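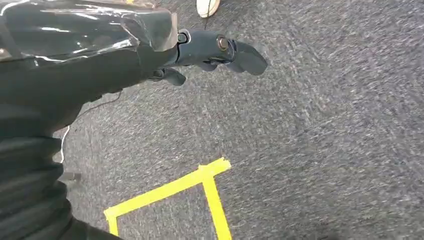

Llegué a Zetis a las nueve y media, con la invitación impresa y pocas ganas de dejarme convencer. La jornada de puertas abiertas prometía «un método que aprende el contacto con el entorno a partir de muy pocas demostraciones», y llevo demasiados años leyendo frases parecidas como para no preguntar enseguida cuántas son muy pocas. Son 150 por tarea. Antes, según el grupo, hacían falta 3000. El salto es grande si se comparan cosas iguales, y ahí empezaron mis dudas.

La presentación corrió a cargo de Ngozi Ogundipe, que dirige la línea de aprendizaje por imitación. Explica bien y no esquiva las preguntas incómodas. La idea es que el sistema use lo que ve la cámara de la muñeca para corregir la trayectoria en los últimos centímetros, en vez de fiarlo todo a un plan calculado de antemano. Lo llaman Brenora. Las 3000 demostraciones de referencia, sin embargo, se grabaron con el método anterior, otro operador y otra mano. Cuando pregunté si habían repetido la línea base con el equipo actual, Ogundipe contestó que estaba previsto para junio. Lo apunté.

También pregunté por los ensayos. En la diapositiva figuraban 272 intentos, repartidos entre 12 posiciones de partida, y una tasa de éxito muy alta. No había intervalos de confianza ni un desglose por posición. Una media así puede esconder un par de posiciones donde el sistema falla casi siempre.
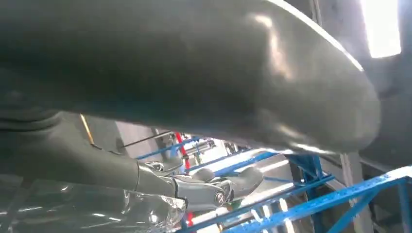
Mwajuma Mugo, la ingeniera que se ocupa de la parte mecánica, fue más franca durante el café. Reconoció que los cambios de iluminación les dan guerra, y que los reflejos en la imagen de la muñeca confunden al estimador más de lo que sugiere el artículo. Tampoco han probado el método en otro edificio. Arnuvwood, la empresa que cofinancia el trabajo, quiere llevarlo a su almacén el año que viene; me pareció pronto y se lo dije.

A favor del grupo diré que publican los registros completos, fallos incluidos, y que me dejaron consultarlos en un portátil durante un buen rato. En la visita a Arsenault, la primavera pasada, solo nos pusieron un vídeo con música.

Pedí el desglose por posición y Mugo quedó en mandármelo por correo. Cuando lo tenga, actualizaré esta entrada.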